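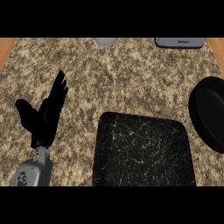

Robotic hand, open, over a speckled granite countertop.

Section 3: Setting up your Plolline feeder

Revised 4/26/24 by Iresha Wijesinghe, Arkik

G'day, and welcome to the part of the guide where you get to plug things in! If you skipped sections 1 and 2, go back and at least check the parts list, particularly the little bag with the spare seal in it, which likes to hide under the cardboard insert. I've been using one of these feeders with my own two cats (Biscuit, who would eat the house, and Olive, who grazes like a sheep) since before we started selling them, so most of what follows is how I set mine up, plus things customers have told me over the phone.

You'll want half an hour, a bag of your cat's normal dry food, a soft cloth and four D batteries if you're running it without the power adaptor. Have your cat's microchip number nearby too. You don't have to type it in anywhere, but it's handy for checking that the feeder has read the right chip.

3.1 Choosing a spot

1. Pick a flat, hard floor away from the water bowl and well away from the litter tray. Cats are fussy about that and I don't blame them.

2. Leave enough room in front for the cat to walk straight up to the bowl. If she has to come at it sideways the arch may not pick up her chip, and you'll hear the lid clicking open and shut while she glares at you.

3. Keep metal things clear of the arch. Fridges, steel bins and radiators are the usual culprits. I had mine beside the dishwasher for a week and it misread every second meal, then behaved perfectly once I moved it to the other side of the laundry door.

4. If you have two feeders, put them in different rooms, or at opposite ends of a big one.

Note: Carpet is OK if it's short. On a thick rug the feet sink unevenly and the scale goes a bit silly.

Caution: Indoor use only. A covered verandah still counts as outdoors, I'm afraid. Ants will find it, and so will the possums.

3.2 Putting it together

1. Stand the base on its feet and slide the bowl tray in from the front until it clicks. There are two clicks. The first one isn't enough.

2. Drop the bowl into the tray with the small notch facing you.

3. Lower the arch over the bowl and press down on both sides at once. It's stiff the first time! Lean on it with your palms and it'll go.

4. Fit the hopper on top, turn it clockwise until the arrow meets the closed padlock, and give it a gentle wiggle. It shouldn't move.

5. Check the seal around the hopper lid. It should sit flat in its groove the whole way around, with no twist in it.

Don't fill the hopper yet. I know it's tempting. The scale has to be zeroed empty, and if you fill first you'll only be tipping it all back into the bag.

3.3 Power

You can run the feeder on the adaptor, the batteries or both. I use both, so a blackout doesn't mean a missed breakfast.

1. Turn the base over (take the hopper off first) and open the battery door with a coin.

2. Put in four new D batteries, following the little drawings. Please don't mix old and new, and don't use rechargeables, as they run at a lower voltage and the low-battery light will nag you from day one.

3. Close the door, put the base back on its feet and refit the hopper.

4. Plug the adaptor into the back and then into the wall. The light on the front goes amber, then green.

5. If it stays amber for more than a minute, press and hold the round button until you hear a long beep, and let go.

Caution: Run the cord behind something. Kittens chew cords, and so do plenty of grown cats who ought to know better. If you find tooth marks on the cord, unplug it at the wall and stop using it. Ring us for a new one.

3.4 Zeroing the scale

This is the step people skip, and then they ring Siamak Shokri on our help line to say the portions are off. He's very patient about it.

1. With the hopper empty and the bowl in place, press the scale button once. The display shows three dashes.

2. Take your hands off and step back. Don't lean on the wall or the cupboard it's sitting against.

3. Wait for the dashes to turn into a zero.

4. Now fill the hopper with dry food up to the line. It holds 400 grams of standard biscuit. The big chunky dental kind takes up more room, so you'll fit less.

5. Close the hopper lid and press the scale button again. The display should show the weight of food in the hopper. If you hold the button down instead, you'll get the total weight of the hopper and its contents, and with a full load that should read 1,545 grams. If yours is a long way off, empty it and start again from step 1.

Note: You only need to zero the scale again if you move the feeder, wash the bowl tray or change to a different bowl. I do mine when I change the batteries as well, just out of habit.

Caution: Dry food only. Wet food, raw food and anything with gravy will gum up the chute, and the smell after a couple of warm days is something you won't forget in a hurry. 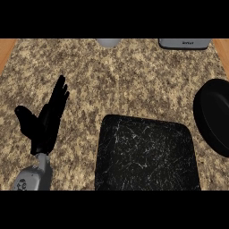 3.5 Teaching the feeder your cat's chip

Once the scale is happy, you can introduce the cat. Try to do this just before a normal mealtime, when she's keen. Samira Chamoun, who tested the early feeders in her cattery, swears by skipping the afternoon snack on set-up day, and I've found she's right.

1. Press the paw button and hold it until the light flashes blue. You now have three minutes.

2. Put a small pinch of food in the bowl by hand so there's something worth coming for.

3. Let the cat walk up on her own. Please don't carry her over and push her head under the arch! I did that with Olive and she wouldn't go near the thing for two days.

4. When her head passes under the arch the feeder reads the chip and gives one short beep. The blue light goes solid.

5. Press the paw button again to save it.

6. Repeat for each cat who's allowed to eat from this feeder.

If the time runs out before she wanders over, nothing's lost. Start again from step 1 when she's in a better mood.

Note: If your cat isn't chipped, use the collar tag from the accessories bag. Clip it so that it hangs under her chin, and only use it on a collar that snaps open when it catches on something.

Note for cats from overseas: Some older imported chips use a different standard. The feeder reads most of them, but it may need a couple of passes. If you still get nothing after a good few tries, have your vet scan the chip to be sure it's working and hasn't wandered down towards a shoulder. They do wander.

3.6 Setting meals

1. Press the clock button and use the arrows to set the time. It's a 24-hour clock, so teatime is 17 or 18 and not 5 or 6.

2. Press the clock button again for Meal 1. Set the time, press the tick, then set the portion in grams.

3. Carry on for as many meals as you like, up to six a day.

4. Press and hold the tick to save. The screen says SAVED and the lid gives a little wave.

How much to feed is between you and your vet, so I won't give you a number. Look at the daily amount you already feed, divide it by the number of meals and start there. Biscuit is on four small meals, and it's done wonders for the 5 a.m. howling. He now sits and howls at the feeder, and I can sleep through that with the door shut.

Caution: If your cat is diabetic, on a prescription diet or recovering from surgery, talk to your vet before you hand over mealtimes to any feeder, ours included.

3.7 The first week

Most cats need a few days to trust a lid that moves by itself. The feeder has a training mode for that. To turn it on, hold the paw button and the tick together until you see L1.

1. On L1 the lid stays fully open. Leave it there until she's eating normally.

2. On L2 it closes halfway after she leaves. Stay on this one until she stops jumping at the noise.

3. On L3 it opens and closes all the way. Move to this one when she's walking up without stopping to think about it.

Bold cats get through the lot in a weekend. Shy ones can take a fortnight, and there's no prize for rushing. If she goes off her food for a whole day, drop back a level and put a bowl out beside the feeder. A cat who doesn't eat at all for 24 hours should see a vet, whatever you think the reason is.

3.8 If you're going away

Run the feeder for at least a full week with you at home before you rely on it. And please still have somebody call in every day. The feeder can't top up water, scoop a tray or notice that a cat has shut herself in the linen cupboard (Olive, last November, very cross).

Leave your sitter a note with these on it:

- where the spare food is, and which line to fill the hopper to
- how to give an extra portion (press the bowl button twice)
- what a red light means: the chute's blocked or the lid is jammed
- your vet's number, and ours

For a red light, your sitter should switch off at the wall, take out one battery, lift off the hopper and clear the chute with the soft brush. Fingers stay out of the chute while there's any power going to it. Put the battery back, refit the hopper, switch on, and the light should go amber and then green as it did on day one. Saved chips and mealtimes stay in memory, but check the clock.

Cleaning is in section 4, along with the dishwasher question. (Bowl yes, tray no, hopper top rack only.)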